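Glove tracking drops out when arm is stretched over the table, marker cube on wrist

Tags: hand tracking, teleop, shared workshop, calibration

gekelano_builds
Posted Monday, 2 replies

I'm putting together a glove setup to record hand motions for a small gripper arm I have at home. The glove has bend sensors for the fingers. For wrist position I use a cube with square black-and-white markers, mounted above the back of the hand, and one fixed camera looking at the table. My recording software is a homemade thing called Tavar.

With the arm close to the body, tracking is steady. When the wearer reaches out over the table to go for an object, the wrist pose starts to flip. It tilts one way for a few samples, then the other, then back. In one session I logged 2609 samples and 1137 of them had the flip. The fingers are fine the whole time.
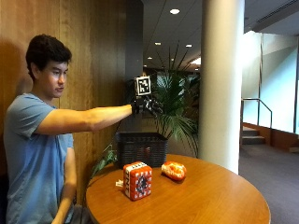 We record at a shared space in Ondton, so I can't change the lights or leave anything bolted down overnight. I have tried a slower reach and it made no difference. I also reprinted the markers on heavier paper. Exposure is on auto. Is this a lighting problem, or do I need a second camera?

simsek_shop
Get a second camera. One is never enough for this. I fought with mine for months.

Tavar_user_70
Before you buy anything, look at which cube faces are being used when it flips. If the camera sees one face nearly straight on, a single square gives you two possible tilts that fit almost equally well, and the solver jumps between them. It's a known problem with flat markers.

Things to try, in this order:

Solve the whole cube as one rigid body, using the corners of every visible face together. A lot of homemade code solves each face alone and takes the first answer.

Move the camera so it sees two faces well during the reach. You want a corner of the cube pointing at the lens.

Lock the exposure. If there's a window or a ceiling light in view, auto will drift and the white border can bleed into the black.

Keep the last good pose and throw out any new one that jumps too far from it.

Also check your cube measurements with calipers. I had one face glued on crooked and spent two evenings blaming the software.

gekelano_builds
It was solving each face alone. I changed it to use all the corners and ran the same reaches again. 1460 samples, 70 flips. I'll lock the exposure next and move the camera when I can get the table again.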